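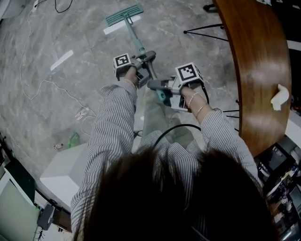

Breko G2 hand-held gripper pair: notes after four weeks

The G2 is sold as a pair, left and right, for recording two-handed tasks without an arm in the loop. Each unit has a parallel jaw, a trigger, and a mount for a marker cube. We ran ours against the older Clamirham pair through February, 487 recorded episodes in total, split between tabletop work and long-handled tools on the floor.

Build and weight

Each G2 came in at 549 grams on our scale with the cube fitted. That is fine for cups and boxes. With a mop it adds up, as the wrists sit low and turned inward for most of the stroke. Cleiton Rangel could do 32 episodes before grip fatigue showed in the trigger trace. The Clamirham is lighter but flexes at the jaw root, and its trigger return spring is weak.

Jaw

The pads are flat. On a round metal shaft they hold well when the jaw closes square to the axis and poorly when it closes at a slant. Two grippers placed close together on one handle are stable in pitch, but the shaft can still roll between the pads. We lost 71 episodes to roll or slip, most of them on the push stroke. A V-groove pad would fix much of this. Breko lists one for the arm-mounted version only, and the screw pattern is different.

Tracking

Left and right cubes carry different marker patterns, so the software does not swap hands when they cross. From an overhead view, pose is steady as long as one face of each cube stays clear. The weak case is both hands closing in on the same short section of handle, where one cube can shade the other. Csenge Szalai wrote a filter that bridges short gaps, and it handles most of them. The Clamirham uses the same pattern on both sides and needed manual relabeling every time.

Cable

The cable is the worst part of the kit. It leaves the grip at the rear and wants to hang across the operator's front. It pulls on the wrist during wide strokes and catches on bracelets and cuffs. We tried a forearm clip, which helped on the table and did little on the floor. The connector has no latch.

Software

The Vutport recorder found both units on first start. Jaw width calibration takes a minute per side and should be repeated after any pad change. Timestamps drift slightly between left and right over a long session. Restarting the recorder clears it.

Verdict

Better than the Clamirham for tracking and jaw stiffness, worse for weight. We are keeping the G2 for tabletop and short floor tasks. For mops and brooms, wait for grooved pads or print your own. Ottó Halász has a set in testing now, and the first version was too soft.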